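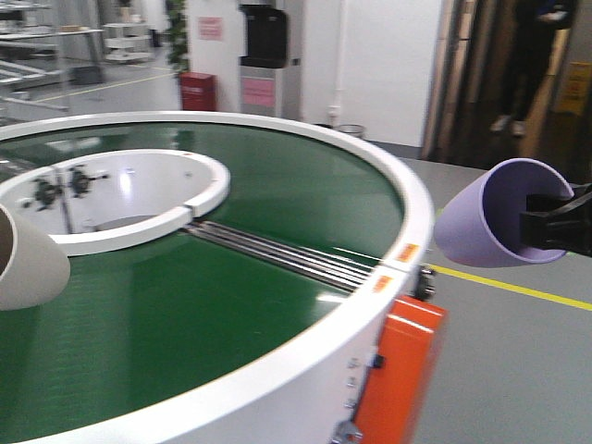 How many examples does a learning system need before it can pick up a cup it has never met?

Riku Okabe puts the figure at nearly 80 good examples for each new cup shape, and more if the cup arrives lying on its side.

Okabe runs data collection at Kallwood, where the arm works beside a ring conveyor the staff call Riseo. His group has recorded 2,341 episodes since March. An episode starts when the arm leaves its rest position and ends when the cup is released.

"People ask about the model first," he said. "Most of my day goes to the episodes. If the operator hesitates over the belt, the arm learns to hesitate over the belt."

Each operator drives the arm by hand controller for 51 minutes, then hands over. Okabe tried longer shifts and dropped them when the grasps got sloppy toward the end. Bad episodes are kept in a separate folder, labeled with what went wrong.

"A missed grasp with a good recovery is worth having," he said. "A missed grasp where the operator gives up, I don't train on that."

The green belt caused trouble early on. It shines under the ceiling lights, and the first model reached for the bright streaks. Okabe's answer was to record the same task at different hours with different lights switched on. Pale cups took longer than dark ones.

He is less sure about the background. People walk through, and carts get moved. A colleague at Tsao told him to hang a curtain.

"I said no to the curtain. The arm has to work in a room with people in it, so the examples should come from one."

The next set will use two cups at a time, nested and apart. Okabe has not settled how to label a cup that comes off with another one stuck inside it.

Related
Labeling failed grasps: notes from the Skelley trial
Hand controllers and operator fatigue
Recording under mixed lighting

Contact the editors | Copyright 2019 | Back to top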